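3/16/21

Budget numbers are due to Marloes before the end of March, so I spent most of today going back and forth between the cable bench and the spreadsheet. Writing down where I landed before I forget why.

We have 822 left in the equipment line for this quarter. Renato thinks we can move another 260 over from shipping, where we hardly spent anything, and Marloes hasn't said no yet. Call it a bit over 1,000 if she's in a good mood. That is not new-gripper money and I've stopped pretending it is (I did have the catalog page open for most of the morning, I admit it).

What I'd like to buy, in order:

Spare finger pads, 2 sets. Losgate quoted them with the ridged tips, same as what we run now. Sum-yee wants one set in a softer material for the cable work and I'm fine with that, as long as the mounting holes match. Still waiting on the drawing.

Short cables with plugs, a bag of them. We keep borrowing from Halima's drawer and she has noticed! Cheap, just order them.

A clamp or a little fixture to hold a cable upright at the table. Plaria sells one, Tsuchiya sells a nicer one for nearly double. I want to try printing our own first.

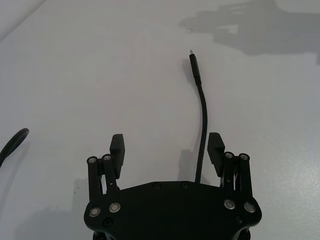

The fixture is the one I keep changing my mind about. A cable lying on a bare white table goes wherever it likes, and if the plug end sits a long way past the pads you're really gripping cord and hoping the plug follows. With a fixture we'd always have the plug in the same spot and the planning gets a lot easier. But then the work at the table looks less like the work Istlow asked us for, and Svetozár will bring that up at the review, and he'll be right. So maybe the fixture is for setup days only. In that case I don't want to spend Tsuchiya money on it.

Lighting is the other thing. The arm throws a big soft shadow over the tabletop, and the cable has a thin one of its own lying next to it - black cable, gray shadow, white table. Sum-yee says a second lamp from the other side would help. I said a matte gray mat would be cheaper and she said get both, which is how every one of these lists gets longer. I've put the lamp down as "if the 260 comes through."

Not buying: the second wrist camera. Renato made a decent case for it and I'd love to have one, but we'd need a bracket, another long cable run and probably a week of my time. Pushing it to next quarter with a note so it doesn't vanish off the list again.

To do:
- chase Losgate for the pad drawing
- ask Plaria if the clamp comes without the base plate
- measure the table for the mat (the whole top, not only the part under the arm)
- give Halima her cables back
- send the list to Marloes, Renato in copy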